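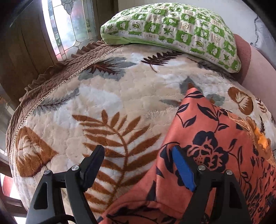

Week 7: Reading sleep claims

Handout, S. Arabzadeh

Bring the Romik brochure. Mark every sentence that contains a number, then ask where the number came from.

Romik says people under its quilts fall asleep faster. Faster than whom? The study had 10 sleepers, two nights each, and no comparison bedding. I would not buy a pillowcase on that.

The Goltden survey looks better at 786 replies, but all of them came from customers who had kept the product. People who sent it back were never asked.
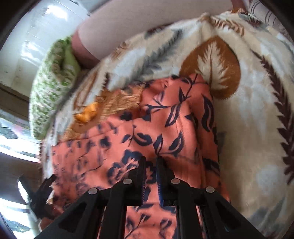

Self-report is the other weak spot. Most of us are poor judges of when we dozed off, and a new bed cover gets credit for a quiet week at work.

Georgiev's chapter is more careful, though I still doubt the section on color and calm. Read it anyway.

For next time: one page on the Prerow hotel trial. Who paid for it, and what was left out?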